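Larnwood Robot Club: questions we get asked a lot

I help run the club and I type these up when the inbox gets silly. Last tidied March 2025.

Do I need to know how to code?

No! Most people turn up having never written a line. You'll pick it up by fiddling with somebody else's program and breaking it (we keep copies, don't worry).

Where do you meet?

Upstairs at the Madevwood building, room 210. The lift is slow, so take the stairs if you can.

What does it cost?

The club is free. If you enter the Gorton Cup there's a small fee, and we can usually help with that if you ask me quietly.

What's the Gorton Cup?

It's our end-of-year contest, held in December. Teams get the arm to do kitchen jobs with toy food and real-ish crockery: pick this up, put it on that, don't fling it. The Salazar team won last time with 968 points and they still bring it up.

Can I work on my own?

You can, but 2 to a team is much nicer. One of you watches the arm while the other watches the screen.

What will I be doing in the first few weeks?

Strawberries, mainly. You'll set out the table, move the arm and have a go at picking one up, over and over. My own team logged 287 tries before we were happy, and I loved nearly all of them. 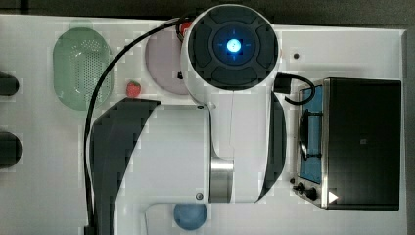
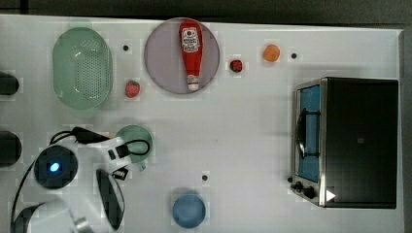 Can I bring my own bits for the table?

Yes please, so long as they're light and won't shatter. Put your name on the bottom, as we've ended up with a box of mystery spoons.

Can I come and watch first?

Of course. Drop me an email and I'll save you a chair.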